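# Le levain, saison deux

Je m'étais promis de ne pas devenir quelqu'un qui parle de sa farine à table. C'est raté, et depuis longtemps !
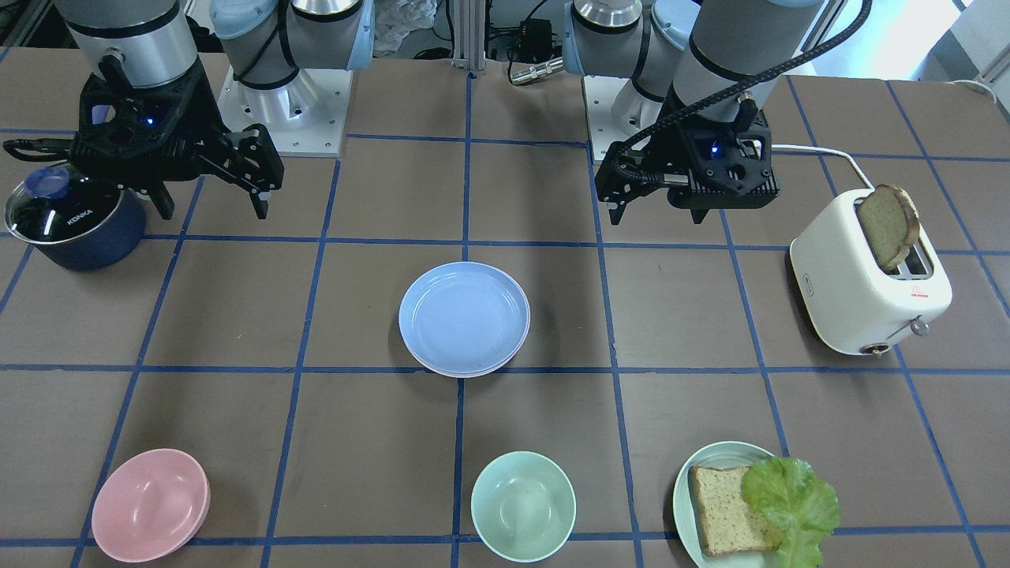
Donc, le levain. J'en avais tué un il y a deux ans (oublié derrière le bocal de cornichons, paix à son âme) et j'avais juré qu'on ne m'y reprendrait plus. Et puis en octobre, Ghislain Sawatzky, mon voisin du dessous, m'a donné un fond de pot du sien, avec une consigne griffonnée sur l'étiquette : « Nourrir le soir, regarder le matin. » C'est toute la méthode, et elle me va très bien.

Le premier pain était plat comme une ardoise. Le deuxième aussi, mais avec un goût ! Acidulé, un peu noisette, une croûte qui chante en refroidissant – j'ai collé l'oreille dessus comme une gamine. On l'a fini debout dans la cuisine avec du beurre salé, sans même sortir les assiettes.

Ce que j'avais mal compris la première fois, c'est la température. Toutes les recettes donnent des durées, trois heures par-ci, quatre heures par-là, et moi je suivais à la lettre dans un appartement où il fait 18 degrés dès que le soleil passe derrière l'immeuble d'en face. Forcément, la pâte dormait. Maintenant je regarde le saladier et plus du tout la pendule : quand ça bombe, quand ça tremblote un peu si on tape le bord, on façonne. Certains soirs, ça m'amène à 23 heures en pyjama avec de la farine sur les manches, et tant pis.

## Ma recette du moment

- 500 g de farine T80
- 350 g d'eau tiède
- 100 g de levain bien actif
- 10 g de sel

Je mélange farine et eau, je laisse reposer le temps de dîner, puis j'ajoute le levain et le sel. Trois ou quatre rabats pendant la soirée, quand j'y pense. Façonnage, torchon fariné, nuit au frigo. Le matin, cocotte brûlante à 240 degrés, 35 minutes avec le couvercle, puis encore dix sans, en surveillant la couleur. Je l'aime très brun, presque trop, ma fille le préfère blond, on négocie.

Pour la farine, j'ai fait des essais dans tous les sens. Avec un tiers de seigle, la mie devient plus humide et le pain se garde presque la semaine, c'est devenu mon préféré pour les tartines du matin. L'épeautre m'a donné une flaque (délicieuse, mais une flaque). J'ai encore un petit sachet de sarrasin à tester, j'hésite entre en mettre une poignée dans la pâte ou juste en tapisser le torchon.

Et puis il y a les restes ! Je ne jette plus rien. Le surplus de levain part en crêpes, en crackers au sésame, et même en gaufres la dernière fois – une pincée de bicarbonate au dernier moment et elles sortent légères, croustillantes, avec ce petit fond acide qui adore la confiture d'abricots. Je vous écris la recette des gaufres bientôt, il faut d'abord que je pèse les ingrédients pour de vrai, j'ai tout fait au pif.

Si vous avez un levain qui boude, racontez-moi en commentaire. Et si vous avez déjà essayé le sarrasin, dites-moi vite combien vous en mettez, le sachet est ouvert.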